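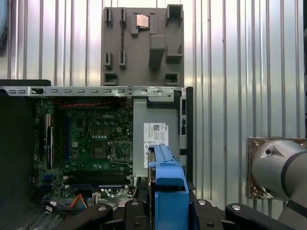 Figure 6. Wrist view during desktop disassembly with the Tinon kit. The gripper holds the blue drive caddy; the fixture board stands behind the chassis.

4.2 Kit under review

Bosano sells Tinon as a disassembly kit that is "ready on arrival," a phrase we came to read generously. Setup took 7 hours, most of them spent teaching the arm where the fixture board was. After that it behaved. Over 104 trials the caddy task gave us little to complain about - the manual gave us more. Memory modules were harder, and we report them separately in Section 4.3. The processor holder needed no changes.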